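Why Do We Hear Echoes?

Sound is made when something shakes. Clap your hands and you give the air a quick push. That push travels outwards in every direction, a bit like ripples on a pond.
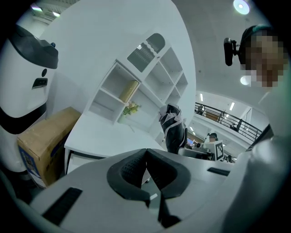 When the push reaches something hard and flat, such as a cliff or a brick wall, it bounces back. If it comes back to your ears a moment after the first sound, you hear the clap again. We call this an echo.

Why isn't there an echo in my bedroom?

Sound moves through air at about 340 metres every second. In a small room it bounces back so quickly that your brain mixes the two sounds together. Curtains, carpets and beds also soak up sound – soft things don't bounce it back very well.

To hear a clear echo you need to stand at least 17 metres from a big wall. Further away is better.

How far away is the cliff?

You can use an echo to measure distance. Shout, then time how long the echo takes. If it takes 2 seconds, the sound spent one second going and one second coming back, so the cliff is 340 metres away.

Which animals use echoes?

Bats make very high squeaks and listen for the echoes. This helps them catch moths in the dark. Dolphins do the same underwater with clicks, and sound travels more than four times faster in water than in air.

Try it yourself

Find a large outside wall with open ground in front of it. Ask a grown-up to come with you. Clap once, listen, then take ten steps back and clap again. Keep going until you hear two separate claps.

Word list

Echo: a sound that bounces back to you.
Vibrate: to shake very quickly.
Absorb: to soak up.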